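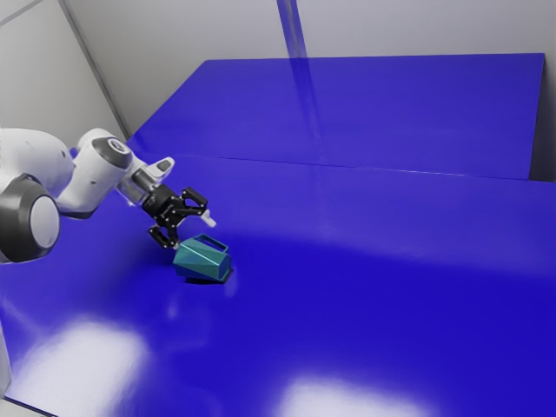 Datasets / Hydrology / Rainfall

Stadlow Rainfall and Tank Level Records
README

Maintainer: Zubaida Tanoli
Status: maintained, updated each September
Format: CSV, UTF-8, comma delimited, one header row per file

Summary

Daily rainfall totals and matching tank levels from rural properties in the Stadlow catchment. Rainfall is read by hand from standard plastic gauges. Tank levels come from float gauges or from a dipstick, depending on the property. The records were first put together to check how well a simple roof catchment model predicts storage over a dry summer, and the file layout still reflects that use.

Files

rain_daily.csv - one row per gauge per day
tank_level.csv - one row per tank reading, irregular interval
sites.csv - one row per property, with roof area and tank capacity
flags.csv - lookup table for the quality codes
changes.txt - edits to published values, newest first

Fields in rain_daily.csv

site_id: text. Joins to sites.csv.
obs_date: the day the gauge was read, local time. Rain is credited to the day of reading, so most of a total may have fallen the day before.
rain_mm: decimal, millimetres. Blank means no reading. Zero means the gauge was read and was dry.
span_days: integer. Greater than one where the gauge was left over several days and the total covers all of them.
flag: text. See below.

Fields in tank_level.csv

site_id: as above.
tank_id: text. A property can have more than one tank.
level_mm: height of water above the outlet, not above the base.
method: float or dip.
volume_l: calculated from level_mm and the tank dimensions in sites.csv. Supplied for convenience. If you correct a dimension, recalculate this column yourself.

Collection

Gauges are read at 9 am. During daylight saving some observers kept to standard time and some moved with the clock, and the notes column in sites.csv says which. Gauge capacity at most properties is 300 mm. A reading at capacity is flagged as overflow and should be treated as a minimum.

Dipstick readings are rounded to the nearest 5 mm. Float readings are transcribed as written, including those that look too precise for the instrument.

Paper sheets were typed up by one person and checked against the originals by another. Where a figure could not be read it was left blank and flagged. No values have been filled in from neighbouring gauges.

Quality flags

A - accepted
M - accumulated over more than one day
O - overflow, true total is higher
T - transcription doubtful
X - rejected, kept for reference

Rows flagged X should be dropped before calculating any totals. The M rows are harder. Spreading them evenly across the span gives reasonable monthly sums and very poor daily ones.

Known problems

The Gikell gauge stood under the drip line of a tree until it was moved. Readings before the move are high after light rain with wind and low otherwise. They carry flag T and there is no correction factor.

At Bavanach the roof area was entered as 705 square metres in earlier releases. That figure included a machinery shed with no gutters. The current value covers the house and the woolshed only, and model runs made with the old figure overstate inflow.

Alaoui has two tanks joined by a balance pipe. The valve was closed at times and this was not always recorded. Use the sum of both tanks, or leave the property out.

Volumes below 1000 litres are unreliable at all sites. Sludge depth was never measured, and the outlet fittings differ from tank to tank.

Not suitable for

Flood design, rainfall intensity work, or anything that needs sub-daily data. The records say nothing about water quality.

Location and privacy

Coordinates are rounded and property names replaced with locality names. Please do not try to match records to households. Observers agreed to publication on that basis.

Licence

Free to use and adapt with attribution. Cite as: Tanoli, Z., Stadlow Rainfall and Tank Level Records, with the release label from the top of changes.txt.

Corrections

Send the site_id, the date and the value you think is wrong. Scans of the original sheets can be supplied on request for most sites - the early Gikell sheets were water damaged and only the typed copy survives.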